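Bracelet tressé

Le bracelet tressé, c'est ce petit cordon de fils noués ou nattés qu'on porte au poignet, souvent en coton, parfois en nylon ou en cuir, et que la moitié des gens de mon âge ont fabriqué au moins une fois, assis en tailleur dans une colonie de vacances au mois d'août. On l'appelle aussi bracelet brésilien, bracelet de l'amitié ou simplement « brésilien » – les trois noms se mélangent, et j'avoue que je les mélange aussi, même si les puristes réservent le mot « brésilien » aux modèles entièrement noués.

Tresse ou nœuds ?

La confusion est fréquente alors je commence par là. Une tresse, au sens strict, se fait en croisant des brins les uns sur les autres sans jamais les nouer : trois brins pour la natte ordinaire, quatre pour la tresse ronde, huit pour le kumihimo japonais, qui se travaille sur un disque en mousse ou en carton avec des encoches. Le bracelet noué, lui, avance par demi-nœuds, rangée après rangée, et c'est ce qui donne les chevrons, les diagonales et les petits losanges. Et puis il y a le macramé, avec son nœud plat autour de deux fils porteurs, que je trouve le plus solide des trois (et le plus reposant, une fois qu'on a le coup de main !).

Dans la vraie vie, beaucoup de bracelets combinent tout cela : un corps tressé, une section nouée près de l'attache, une ou deux perles enfilées.

Les fils

Le coton mouliné à six brins reste le grand classique. Il est doux, il se trouve partout, mais il peluche et il ternit. Le coton ciré tient mieux la forme et garde des bords nets. Le nylon a un avantage énorme : on peut en fondre les bouts à la flamme d'un briquet, avec prudence, et ils ne s'effilochent plus. J'ai longtemps acheté mes bobines chez De Haan, 200 mètres d'un coup, ce qui est parfaitement déraisonnable quand on fait des bracelets pour ses nièces. Pour un poignet adulte, je coupe mes brins à 180 centimètres si le modèle est noué sur toute la longueur, et beaucoup plus court pour une natte simple, qui mange moins de fil.

Mon ami Kaiwen Tang, lui, coupe toujours trop court et finit toujours par un bracelet de cheville pour poupée. Il m'en a offert un, je l'ai accroché à mes clés.

Les couleurs

On prête toutes sortes de significations aux couleurs : le rouge pour la passion, le vert pour l'espoir, le jaune pour la joie. Ces listes varient d'un livre à l'autre et je ne m'y fie guère. L'association du rouge, du jaune et du vert est très répandue et rappelle volontiers l'univers du reggae, auquel on ajoute parfois de l'orange ou du noir. Ce que je peux dire par expérience, c'est que les teintes chaudes se distinguent mal entre elles à la lumière du soir. J'ai déjà défait 20 rangs pour un orange pris pour un rouge, vers onze heures du soir, et je n'ai pas été polie.

Les attaches et les perles
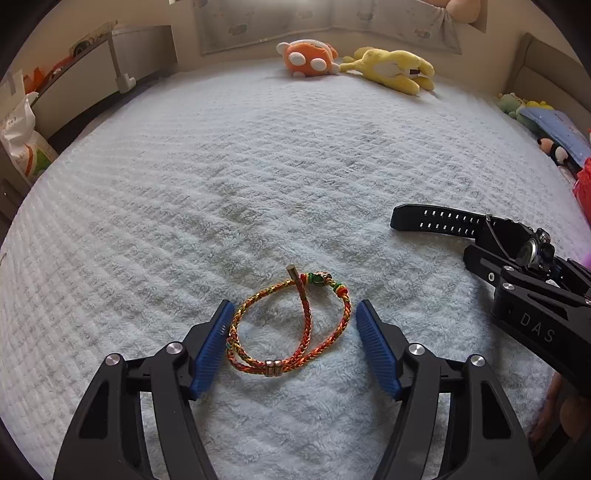
Le fermoir le plus simple est la boucle d'un côté et deux petites nattes de l'autre, qu'on noue ensemble. Pratique, sauf quand on est seul à l'enfiler (il faut les dents). Le nœud coulissant règle le problème : les deux extrémités se croisent, un bout de macramé les enserre, et on tire pour ajuster. Certains modèles remplacent ce nœud par des perles coulissantes, dont le passage doit être assez étroit pour freiner le cordon. On peut aussi coiffer les bouts d'un embout en métal, à pincer ou à coller.

Pour les perles, je vérifie toujours le diamètre du trou avant d'acheter. J'ai commandé un jour un sachet de 800 perles dans lesquelles aucun de mes fils ne passait, et il dort encore au fond d'un tiroir.

Porter et entretenir

La tradition la plus connue veut qu'on fasse un vœu en nouant le bracelet et qu'on ne l'enlève plus jusqu'à ce qu'il s'use et tombe tout seul. C'est joli, mais après quelques semaines de douches et de vaisselle, c'est aussi un peu sale. Imtiaz Wanigasekara, avec qui j'ai animé un atelier à Skerarthorpe, conseillait un lavage à la main, eau tiède et savon doux, puis un séchage bien à plat sur une serviette. Les rouges peuvent dégorger au premier bain, et les perles en métal demandent un bon coup de chiffon.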